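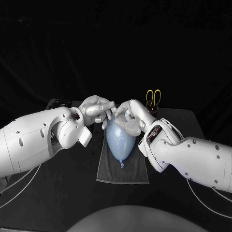
A pale blue balloon between two white robot hands.

The small shops that still sell parties

In Tosberg there is a street where you can buy everything for a birthday and almost nothing else. I moved to this town six years ago, and for a long time I walked past these shops without going in. Then my daughter was going to be 5, and in March I finally opened the door of Pridasine.

The shop is narrow and deep. At the front are the candles, then paper plates, and behind a curtain the balloons, sorted by color in flat drawers like in an old pharmacy. The owner told me she has 270 kinds, if one counts the sizes. She does not like the foil ones, but people ask for them, so she keeps them near the door.

What surprised me is how much customers talk there. In a supermarket you take the bag and pay. At Pridasine you must first say who is the party for, how old, how many guests, and is there a dog in the house. With a dog she will not sell you the small balloons. For a grandmother she suggests fewer of them and in one color, and she is usually right.

Two doors down is Minja, which rents tables, cloths and glasses. The business has belonged to the same family for 14 years. They told me that spring is their hardest season, with confirmations and school endings on top of the weddings, and that cloths come back with wax on them every week. The wax they scrape off cold, with the back of a knife.

Of course the big stores are cheaper. Clullow, the bakery on the corner, stopped making sugar figures last year, and the paper shop beside it is now an office. Last year was quiet for everyone on the street. Minja put half of its glasses in storage, and Pridasine sold balloons through the window, one customer at a time.

Our own party was small, in the yard, with four children and too much cake. I had bought yellow balloons and a roll of white ribbon. Two of them burst on the rose bush before the guests came, and I went back for more.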